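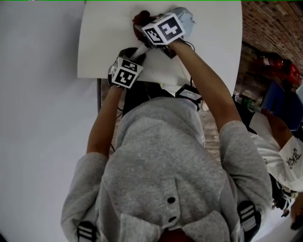

White top, narrow dark metal leg, rounded edge on the right. The reddish-brown soft thing is on it.

4 min read

White side table: keep it, paint it, or pass it on?

mossyporch
I have a plain white table that I've been using in the spare room for sorting and mending. Smooth top, rounded edge on one side and a slight curve on the other, thin dark metal legs. It's from Vinlow, the furniture place that used to be out past the fairgrounds. Paid 41 dollars for it, second owner.

My question is about the top. I sort my niece's outgrown stuff on it, mostly soft toys and baby blankets, and I do small repairs there before things go in the donation box. I'd like a surface that doesn't show every bit of lint and every pencil mark. I was thinking of painting it a light gray. Has anyone painted one of these smooth tops and had it hold up?

Also open to being told to leave it alone.

tackle_drawer
Leave it alone. A smooth top like that doesn't want to take paint unless you scuff it well and use a bonding primer. I did one for my daughter's room and it chipped at the front edge inside of a month. The middle was fine. The front edge is where your forearms rest and that's where it went.

Yhon Taipe
I disagree with that. I painted two. Light sanding, wipe it down, one coat of bonding primer, two thin coats of enamel, and then you wait. Most people put things back on it the next day and that's why it chips. I gave mine 10 days in the garage before I set anything down. Both are still in use and one of them is a kids' craft table.

tackle_drawer
I waited a week. It still chipped.

Yhon Taipe
What primer?

tackle_drawer
Whatever the hardware store had on the shelf. The can is long gone.

Yhon Taipe
Then we can't say much about it either way.

pennyjar30
Different angle. White is the best color for mending and sorting. You want to see lint. You want to see the loose threads and the dropped pin. I work on a dark table and I've lost more needles than I want to admit. If pencil marks bother you, a damp melamine sponge takes them off, but go easy or the top goes dull in patches.

mossyporch
The dropped pin is a good point, I hadn't thought about pins. I do use them when I close up seams on the stuffed animals.

linen_and_rye
I fix plush for a church sale and I'd keep the white too. I lay an old pillowcase down under whatever I'm working on. It catches the stuffing and I shake it out over the trash when I'm done. With brown or rust colored toys I use a white pillowcase, with white toys I use a navy one. It also stops them sliding around on a slick top.

What are you closing seams with? I use a ladder stitch and upholstery thread. Regular thread snaps when a kid pulls on an arm.

mossyporch
Regular polyester, doubled. Ladder stitch on the long seams. Haven't had one come back yet, but they go to the donation box so I wouldn't hear about it.

linen_and_rye
Doubled is okay. Try the upholstery thread when that spool runs out.

garrow_st
Is the table wobbly at all? I had the Wudier version and the legs worked loose every few months. Same sort of narrow metal leg. I'd check the screws under the corners before you spend anything on paint.

mossyporch
A little, if I lean on the left front corner. I figured it was the floor.

garrow_st
Turn it over. Snug up the screws by hand, don't use a drill, the holes strip easily. If one just spins, put a couple of toothpicks and wood glue in the hole and let it set overnight.

tackle_drawer
Only if there's wood or particle board under there. If it has threaded inserts, glue will make a mess of it. Look first.

garrow_st
Fair. Look first.

shelf_of_jars
If you decide to pass it on, the swap shelf in Vilbridge takes small furniture on Sunday mornings. They wouldn't take my painted dresser though, they said people prefer to do their own color. So that's one more vote for leaving it white.

Yhon Taipe
They took a painted bench from me. Depends on who's at the door.

pennyjar30
Another option is a cutting mat or a piece of oilcloth cut to shape. I have oilcloth from Honkanen on my laundry table. It wipes clean and you can trace the rounded edge with a pencil before cutting. Put the pencil line on the back side.

mossyporch
Okay. I turned it over this afternoon. Threaded inserts, so no glue. Two of the screws were loose on the left front leg and it's solid now. I'm going to leave it white and try the pillowcase — the oilcloth maybe later, if I find a color I like. Thanks everyone.

Yhon Taipe
If you ever do paint it, give it the full 10 days.

tackle_drawer
And do the front edge twice.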